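Reading time: 5 min

What I Learned From Asking People About Their Leftovers

by Telma Toledo
January 23, 2023

When I picked household food waste for my term project, I thought it would be the easy option. Everybody eats, everybody throws stuff out, so how hard could it be to write down? Pretty hard, as I found out in the first week (more on that below).

My question was simple. Why do people who say they hate wasting food still throw so much of it away? I live in Gavmont, in a building full of students and young families, so I had plenty of neighbors to bother. In the end 5 households agreed to weigh their food scraps for me, and I did my own kitchen too, but I kept mine out of the results.

Everyone got a kitchen scale, a notebook page for each day and a short list of what counts. Peels and bones didn't count. Half a sandwich did. Coffee was a whole argument and I finally ruled that drinks were out, even though one family was pouring away a lot of milk! I'd do that differently now.
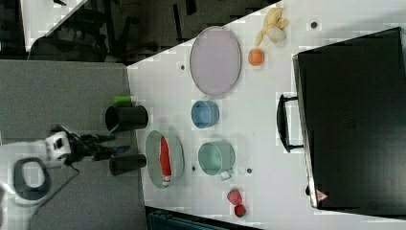

What the notebooks said

Over the study the households threw out 2450 grams of bread, and bread was the clear winner (or loser). Cooked rice came next at 680 grams. I really expected salad to be at the top, because mine always turns to soup in the bottom drawer, but most of my neighbors just don't buy much of it.

The numbers were less interesting than the little comments people wrote beside them. I had asked for a reason each time, even just one word. "Forgot" came up on nearly every page. So did "kids." One person wrote "big pot" over and over, and when I asked her, she told me she only owns one large pot and she cooks until it looks full. I love that! None of the articles I read for class mentioned pot size, and I think it deserves its own project.

Serving size was the other thing that kept coming back. People who filled their plates at the stove left more behind than people who put the food in the middle of the table and took a bit at a time. With so few homes I can't say that's a rule, and my instructor circled that sentence twice in my draft, so I'm saying it again here. It matched what I do at home though. If the food is in front of me in a small bowl, I finish it and then decide if I'm still hungry.

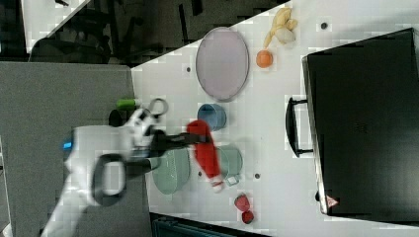

The families with little kids had it the hardest. A four-year-old can ask for a banana, take one bite and be completely done with bananas for life. One dad started cutting all the fruit in half and keeping the other half in the fridge, and his pages got a lot shorter in the second half of the study. He wasn't supposed to change anything while I was measuring (sorry, science), but I wasn't going to tell him to stop.

I also went to the Painemal market near closing time on 2 evenings to ask the sellers what happens to the fruit they can't sell. Most of them sell it cheap in mixed bags, and one gives the softest tomatoes to a sauce maker called Grillero. The sellers knew exactly what they lost each day. My households had no idea until they saw the scale.
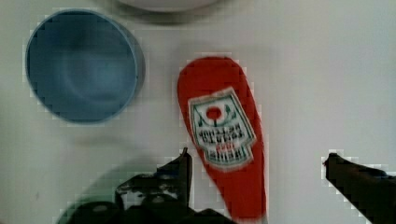
Turent College | Department of Home and Community Studies | Student Projects

If I got to start over, I'd weigh the shopping when it comes into the house as well. I only know what went in the trash, so a home that cooks every night looks worse next to one that orders pizza. I'd also include drinks, and I'd give people a pencil on a string, because lost pens cost me three whole days of data.

In February I'm going back to the same homes to ask what stuck. Two of them have already asked if they can keep the scale.

Comments (3)

marisol_k: The big pot thing is so me. Bought a smaller one after reading this and now my roommate says there's not enough, haha.

Dex: Did you count bread crusts? My kids leave every single one.

Telma Toledo: Hi Dex, yes, crusts counted! They were a big part of the bread pile.

Contact the department | © 2023 Turent College | Back to top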